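4.2 Shade and surface on unsealed village paths

Unsealed paths turned out to be the most rewarding part of the Plernevstead survey. We walked 87 segments, each between 600 and 900 metres long, and the variety of light and surface on ordinary packed earth was a real delight to record. Tree shade matters a great deal here – it changes how a walker reads ruts and dusty patches, and often hides the line where a path ends and its bank begins. 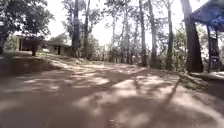
Figure 6. Dirt path with dappled tree shade, raised earthen bank and two single-storey buildings on the left.

Segments with broken shade were coded separately from those in full sun or full shade, following the Loton scheme. We were especially pleased with how well the scheme coped with paths that have no kerb or paving, where colour and slope are the only cues to the edge. The Barredo segments, first walked in October, gave the richest material, and we return to them in Section 5 alongside the more open tracks at Grilldale.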